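The Shed Inventory

Segundo Cáceres ran the display room at Driretti for eleven seasons, and he ran it from a binder. The binder had a page for each carton, and each page had four columns: item, condition, shelf, remarks. The remarks column was narrow. He wrote small.

Work on the winter stock began in June, when the room was warm and the glue on the older pieces softened. He did not like June for this reason. The schedule came from the front office and had been set before his time, so he kept the fan on and the blinds down and started with the carton nearest the door.

The procedure was as follows. Cut the tape. Do not pull it. Fold back the flaps and remove the top layer of tissue. Lift each tree by the trunk, close to the base, and set it on the table. Shake once over the tray. Weigh what falls.

The weighing was his own addition. A tree flocked by Sternitz shed very little. A tree flocked by Ansari shed a great deal, and went on shedding for as long as anyone handled it. He had asked the office to stop buying from Ansari. The office had replied that the Ansari trees looked better in the window, and he had to agree with that, and wrote it in the remarks column under his own complaint.

By the second week he had finished 45 trees. The flecks were in the hinge of the binder, in the drawer with the spare fuses, in the bread he brought for lunch. He swept twice a day. At home he found one on the soap. 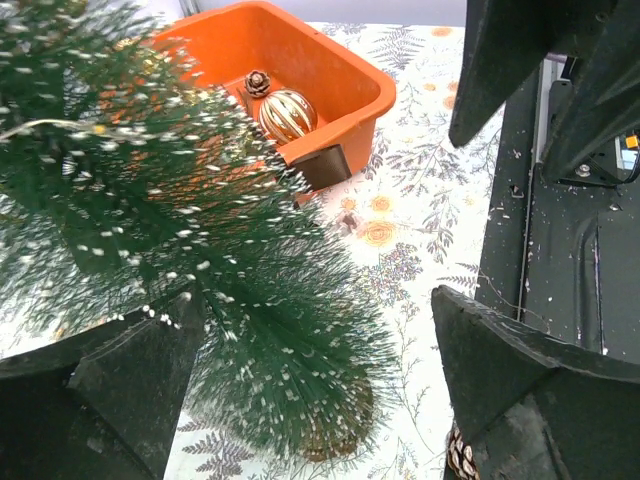

Carton 80 was not on the list. The numbers in the binder ended at 79, in his handwriting, with a ruled line beneath. The carton was the same size as the others and had the same brown tape, and the label gave the maker as Flarnard, a name he had to look up. Flarnard had supplied the store before the move from the old building. There was one invoice, for 1,790, with no unit and no currency.

He cut the tape. Inside were one small tree, a wire string wound on a card, and a paper bag of pinecones with white on the tips of the scales. Under the bag was a page from a binder. It had four columns.

Item: tree, small. Condition: good. Shelf: none. The remarks column held a single entry in a hand smaller than his. It said: Do not shake.

Segundo read the page standing up. Then he put it in the tray, which was the only clear surface, and considered the procedure. The procedure said to shake once. It had been written by the man who held the job before him, and he supposed this page had been too, although the letters sloped the other way. Two instructions from the same source could not both stand. He looked for a date on either one and found none.

He turned the fan off. He lifted the tree by the trunk, close to the base, and set it on the table without shaking it. A few flecks came down regardless. He brushed them onto a card, carried the card to the scale and waited for the figure to settle. It did not settle. It rose by a small amount, fell by the same amount, and rose again, at a steady rate. He checked the level of the scale. He took the card off and the figure went to zero. He put it back and the figure began to move.

He watched this for the length of his lunch break. The rate did not change.

There was a method for faulty weights, which was to take ten readings and write down the middle one. He took ten readings. He wrote down the middle one -- it was no larger than he would expect from a Sternitz tree -- and returned the flecks to the carton by tapping the edge of the card against the side. He laid the tree on fresh tissue, put the string and the bag next to it, and closed the flaps. The tape took two tries.

Then he ruled out his old line at the bottom of the list and added a row.

Item: tree, small. Condition: good. For the shelf he chose the top one at the back, over the water heater, which held nothing else and could not be reached without the ladder. The remarks column gave him more trouble. The store had over 2,000 pieces in its winter stock and he had written something about most of them. He held the pen above the page until the ink began to dry on the tip.

He copied out the three words from the old page, in small letters, and initialed them. He turned the fan back on and went to get the ladder.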